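Volume marks belong on the inside

Most kitchen measures sold in Dumcombe carry their graduations on the outer wall, or as a single number stamped on the handle. Both choices favor the factory over the cook. An outside mark on an opaque vessel gives no fill level at all, so the user fills to the brim and spills on the way to the bowl.

I would require etched lines inside any metal vessel sold by volume, at half and full capacity, with the full line 2 mm below the rim – a small margin, but enough for a short carry. Makers object to the added tooling step. Over a run of 2,000 pieces that cost is spread thin.

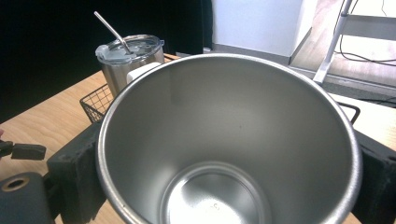 Stainless steel cup, interior and base.

Floor stamps do not solve the problem. They disappear under the first pour of milk.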